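The Gym at 3

25 Aug 2018

I joined a gym in November, which everyone will tell you is the wrong month. You're supposed to do it in January, with the crowd, so that you can quit in February with the crowd. I joined in November because I had a coupon, and because my doctor had used the phrase "at your age" twice in one appointment.

The place is on the ground floor of what used to be the Lamden furniture store. I bought a couch there once. The stretching mats are more or less where the recliners were, and I still feel the recliners were the better use of the space.

I'm up to nine months of membership now, and people have started asking whether I've seen results. I have. I can carry all the groceries in from the car in one trip, something I used to do anyway but with more complaining. My pants fit the same. I sleep better, unless I go in the evening, in which case I lie there at midnight with my heart going like I've been chased. And I've become a person who has opinions about the correct time of day to go to a gym, so let me get those out of the way.

Six in the morning belongs to the serious people. They have belts. They write things down in little notebooks between sets and they don't look up, and if you wander into the squat area with a banana you will feel it. I tried six in the morning for a week. I've never been so polite to so many people who didn't hear me.

Noon is office workers with 40 minutes and a deadline. They move like a pit crew. I once saw a man do what I believe was an entire workout while on hold with his insurance company, and I know he was on hold because he had it on speaker, and I can still hum the music.

After work is a zoo. You wait for the thing, then you wait for the other thing, and then somebody asks how many sets you have left and you say two, which was true a while ago.

That leaves 3 in the afternoon, which is mine. Retirees, shift workers, a few students who ought to be somewhere, and me. I work from home and call it a late lunch. The music is turned down. The treadmills face the parking lot, and you can watch people try to get out of the diagonal spaces the wrong way. There's conversation, if you want it. Most of it is about knees.

I had assumed, going in, that a gym would be about effort. Mostly it's about housekeeping. There are 3 signs about wiping down equipment on the wall by the water fountain alone, each one a little less friendly than the one before. The first says "please." The second says "all members are required." The third is just capital letters and a picture of a spray bottle. I'd love to know what happened between the second and the third.

And people do wipe, is the thing. They wipe before and they wipe after. I've watched somebody clean a bench for longer than they sat on it. When I started I thought this was fussy. I come from a family where you wiped a thing down if you could see something on it, and even then only if company was coming. But you do it because the person next to you does it, and after a few weeks you catch yourself giving a dirty look to some kid who walked off without doing his seat. I gave that look in July. I went home and told my wife I'd turned into a sign.

The part that surprised me was how much of it I like. I don't like the exercise. I've tried, and I'm told there are chemicals in the brain that are supposed to kick in, and mine must be on back order. What I like is the bit at the end when everything gets put back where it goes. At home nothing goes anywhere. We have a drawer with a Zieliński corkscrew in it (a wedding present, it looks like something from a dentist's office) along with every battery we've ever suspected of being dead. At the gym a thing has one spot, and there's a gap if it isn't in it. I could stand there straightening all afternoon. Some days I more or less have.

I should say something about the rowing machine. It's an Itia, it's the only one they have, and it keeps a lifetime count of every meter anybody has rowed on it, in a small window under the main display. I've been quietly trying to do 1,000 meters a visit. In the winter that took me long enough that the screen would go to sleep on me. It doesn't go to sleep anymore. I wouldn't call it rowing, what I do, and I've had a woman in her seventies on the next mat tell me I was pulling with my feelings. She was right. You're meant to push with your legs first, then lean, then pull, and coming back it's all in reverse, and by the time I've thought through the order I'm already at the wrong end of the slide.

The other thing I do is the weights, the small ones, and I'm not going to say how small. There was a period in the spring when I followed a program. It came from a Sudimov booklet that I found in the rack by the front desk, and it had a grid where you put your numbers in, and the grid assumed that the numbers would go up. Mine went up and then went sideways. Around May I was putting in the same number in pencil every time and feeling audited, so I quit the grid and kept the weights. It's been much nicer between us since.

My wife wants me to mention that she was going to a gym for years before any of this and never wrote a word about it. Noted. She also says that a late lunch usually has lunch in it.

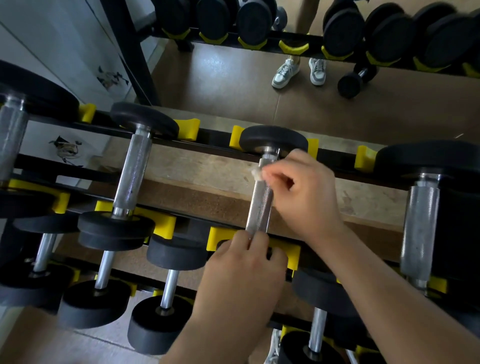
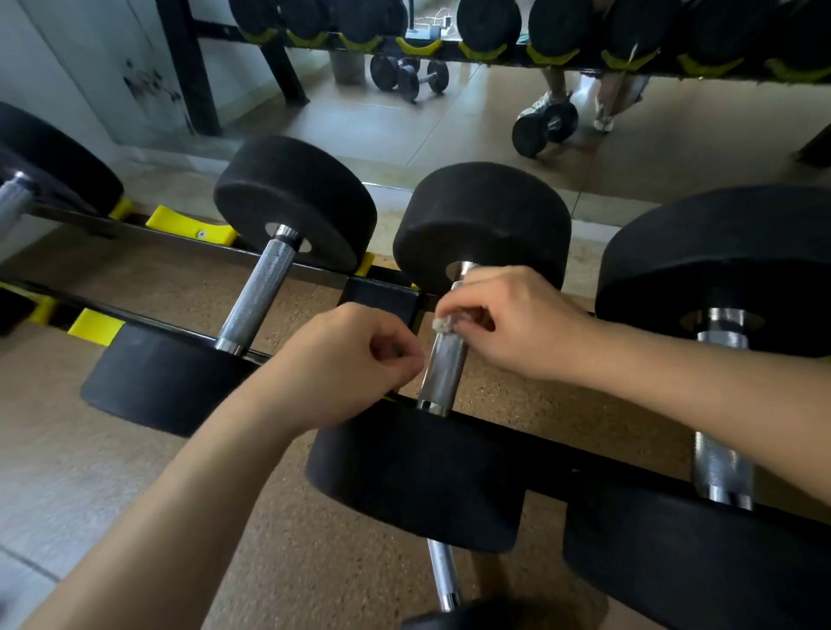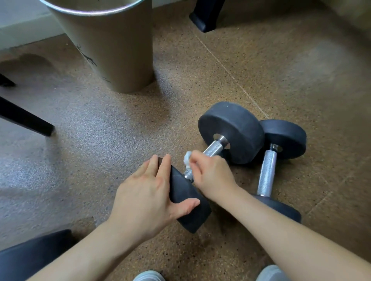 Dumbbell housekeeping, two on the rack and one on the floor.

The membership renews in November and I've decided to keep it, partly for my health and partly because canceling requires a letter. An actual letter, mailed, with a signature. I looked for a stamp last week in the battery drawer and found the coupon for the couch.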